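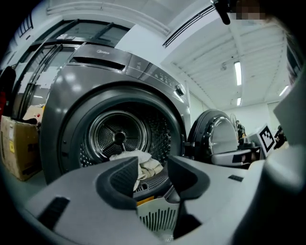

One cloth still to come out of the Midea. Wednesday, first load.

Home Posts Replies Media Likes

We use cookies to keep you signed in and to remember your settings. Accept all / Manage

Dirceu Coutinho
February -- unrolled thread

I spent most of this month getting used to front loaders after a long time with a top loader. Writing down what I learned, mostly for Cadi Craddock, who is buying one and has asked me the same four questions by text.

First question: does the door seal really need wiping? Yes. The thick rubber ring around the opening has a fold in it, and the fold holds water after every load. I pull it back with two fingers and run a dry rag around, bottom first. Takes less time than finding a matching pair of socks.

If you skip it for a week you get a gray film. Skip it for a month and you get black dots, and those don't come off with a rag. I had to use an old toothbrush and white vinegar on my last seal, and a few of the dots are still in the rubber.

Second question: why do small things get left behind? They sit low. A washcloth or a dish towel drops to the bottom of the drum or hangs over the lip of the seal, and if you're standing up you look straight over it. Bend down or feel for it. Then spin the drum once by hand and check again.

I lost a baby sock in the fold of a seal once. Found it three loads later. It was very clean.

Cream and white cloths go in together here, dark towels separately. I used to mix them. Everything ended up the color of oatmeal, including a tablecloth from Mabli Eynon that was supposed to be for company. She noticed.

Third question: how much detergent? Less than the cap says. I use 20 ml for a small load in soft water. If you can still see suds on the glass during the last rinse, you used too much. Run another rinse and cut back next time.

Pull the detergent drawer all the way out now and then. Ours had a paste of old powder behind the softener cup that had set like grout. Warm water, ten minutes in the sink, then the toothbrush again (a different toothbrush from the one that brushes teeth, please).

Fourth question: is the fast spin worth it? Depends what you're drying. I use 900 for sheets and shirts, and they come out damp but not creased into a rope. Towels get the fastest setting the machine will do. Wool gets the slowest one and then dries flat on a rack.

Gwilym Probert replied to ask about odor. Leave the door open between loads. Wide open if you have the room, a hand's width if you don't. Leave the drawer open a little too. If there are kids or a cat in the house, look inside before you start anything.

For a drum that already smells: empty machine, hottest cycle, no clothes, a cup of vinegar in the drum. Check your manual first, some makers say not to use vinegar on the rubber. The drum clean program does the same job if yours has one. I do it on the first of the month so I don't have to remember when I last did it.

Pump filter. Small hatch at the bottom front on most of them. Put down a tray and two towels before you open it -- more water comes out than you'd think. Mine had 80 cents in it, a hairpin and a button from a coat I gave away last year.

Two people have asked about stacking. I can't help, I've never stacked any. Gwawr Foulkes put hers up with a kit and says to get a second person and make sure the bottom one is level before anything goes on top. Mine stay on the floor.

Cadi wants to know if she should go for the bigger drum. If you wash comforters at home, yes. If you take them out to be done like I do, save the money. A half-empty big drum goes off balance and thumps.

Off to hang up the whites. Will add a post on drying racks when I've settled on one, the last two both lost a leg.

Get new threads by email. Enter your address Subscribe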